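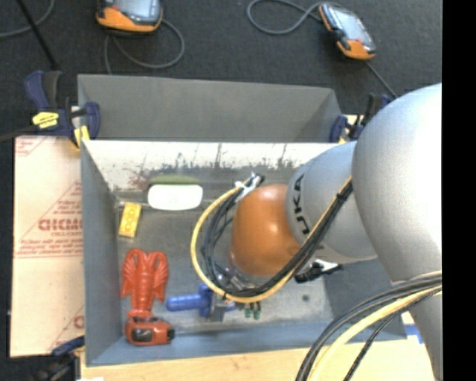
A metal bin with some mileage on it: scratched paint, a scuffed floor and a handful of items at the bottom.

Living With Metal Bins: Tips From the Shop Floor Up

By Lorraine Birkett
Updated 12/01/2025

Every workshop has a bin that was bought for one purpose and is now used for "stuff." Mine came from the old Heywood yard sale in Peston, along with five others, and for a while I thought six open metal bins would make me an organized person. They made me a person with six places to lose a half-inch socket.

I still like them. Plastic tubs crack when you drop a vise in them, and wooden crates drink oil. A steel bin puts up with nearly everything, including its owner. It does want looking after now and then, so what follows is what I do, plus a few things readers have written in to correct me on.

Emptying it

Tip the small stuff onto an old bedsheet on the floor. Do not tip it onto the bench. The bench has a front edge, and washers know where it is.

Heavy pieces come out by hand first, gloves on, sleeves either rolled up properly or buttoned at the wrist. Sweep what's left into a dustpan, then drag a magnet wrapped in a plastic bag around the floor of the bin. Turn the bag inside out over a coffee can and the filings drop off the magnet into the can. I used a bare magnet for years and it looked like a hedgehog.

Sort once, quickly, into keep, scrap, and whose is this. The last pile gets a month on the shelf by the door. Last July it contained a very good pair of pliers that Malcolm Holroyd swore he had never lent me, which he had, and which I gave back with more grace than I felt.

Cleaning the inside

Vacuum the corners before anything wet goes in. Grit plus water makes a paste that will sit in the seams until you retire.

For oily film I use warm water with a good squirt of dish soap and a stiff nylon brush. If that doesn't shift it, I move up to Clornine, the shop degreaser that Berton's sells in the gray jug. Read the label, open the door, and don't mix it with whatever is left in the other jug. Wipe, rinse with a damp rag, dry with a second rag, then leave the bin on its side overnight. It will look dry long before the seams are.

Scratches: which ones matter

The floor of a working bin is going to get scuffed. Let it. I have met people who repaint the floor every spring, and their tools are lovely and they never make anything.

The walls are a different matter. Run a fingernail across the scratch. If it's only a streak in the paint, or paint left behind by something else, a rag with a little mineral spirits will often take it off. If your nail drops into it and you can see metal, deal with it before the damp season does.

Brown stains

A reddish-brown patch on a bin wall can be rust, old grease, wood stain, or tea. Try the soap first and save yourself an afternoon. If it doesn't budge and feels rough, assume rust and carry on:

Scrub it with a brass brush until no more powder comes away.

Sand with 100 grit until the edges of the paint stop flaking, then go over it with 180 so the new paint has something smooth to lie on. Wear a mask. If the bin is old enough that you don't know what it was painted with, get a lead test kit before you sand any of it.

Wipe down with a clean cloth and let it dry.

Prime, wait, paint, wait longer than you want to. Two thin coats. One thick coat will run down the wall and dry there as a permanent record of your impatience.

As for matching the color, good luck. There are more grays in the world than there are jobs in my notebook, and I am up to number 958. Pick one that's close and put the patched side to the wall.

What to put in the bottom

Depends on what goes in the bin. For castings and rough bar ends, nothing at all. For anything with a finished face, a piece of rubber matting cut slightly small, so you can get a finger under the edge and lift it out to clean. Cardboard works for a week or two and then turns into something I'd prefer not to describe. Carpet offcuts hold swarf like a grudge.

Aldana Núñez wrote in to recommend an old cookie sheet as a removable floor. I tried it. It rattles, but it lifts out with all the little screws still on it, and I've kept it.

How full is too full

If you can't see any of the floor, you have stopped storing things and started burying them. I aim for one layer. I reach one layer twice a year.

Long parts shouldn't stick up over the rim where somebody walks past with a jacket on. Lay them flat or find them a rack.

Labels

Masking tape falls off oily paint. Paint pens last. So does a metal tag wired through a hole in the rim, if you have the kind of rim that can take one. Write what is in the bin, in plain words. I once labeled one "Misc. Important" and have not been able to find anything important since.

From readers

Revathi Kotian asks whether it's worth waxing the walls after painting. Yes, if you have paste wax sitting around. Wait until the paint has cured, put it on thin, and keep it off the floor of the bin if you stand things upright in there.

Meriem Zaki keeps a lamp clipped above hers and says she has stopped groping about for parts. I have done the same over two of mine. Aim it at the back wall and not straight down, or the shine off bare metal will have you squinting. It also shows up every scratch you thought you'd fixed.

Malcolm Holroyd would like it known that the pliers were his all along.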